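Village hall workshops take on a sorting job for water scheme

Stopcock and gate valves removed from homes in Stascombe and Ulleck are to be sorted and, where possible, put back into use, the Pleden Water Partnership has said.

The valves come from 119 properties where old pipework was replaced over the past year. Most are brass, and many still have their handwheels. Until now they have gone for scrap in mixed loads.

Under the new arrangement, parts will be laid out in trays on a bench at the partnership's depot in Bugti Lane, Ulleck. Handwheels and valve bodies will be kept in separate plastic bins, so that a sound wheel can be matched to a sound body of the same size.

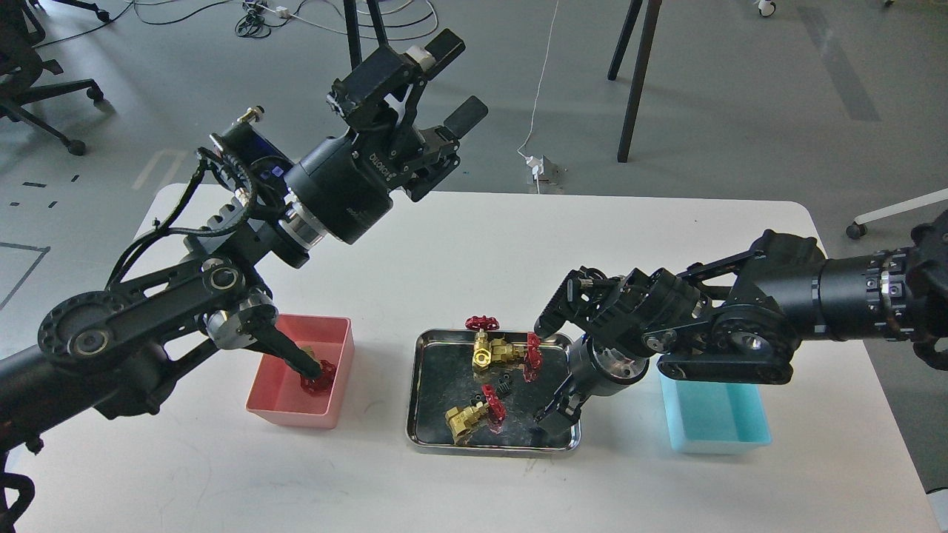 Pleden Reporter
August 23, 2021

Brass valve bodies with red handwheels are among the parts on the bench, with one small spoked wheel in the pink bin beside the steel tray.

The partnership said each valve would be cleaned, opened and closed by hand, and then tested under pressure before being passed as fit. Bodies with worn threads or a damaged gate will still be sold as scrap brass. Handwheels that are bent or cracked will be thrown out.

Valves that pass will not go back into drinking water supplies. They will be offered to allotment groups, smallholders and sports grounds for use on garden taps, troughs and sprinkler lines. Stascombe Allotments has already asked for five.

The partnership has set aside £800 for bins, trays, wire brushes and replacement seals. A further 232 properties in the area are due to have their pipework renewed, and the parts from those will be added as they come in.

Sorting will be done at the depot and at sessions in Stascombe village hall, where residents can learn how to strip down a valve and change a washer. The first hall session is planned for November. Places are free but must be booked through the depot office.

Residents with old brass valves at home can hand them in at the depot during opening hours. Lead fittings and plastic taps will not be accepted.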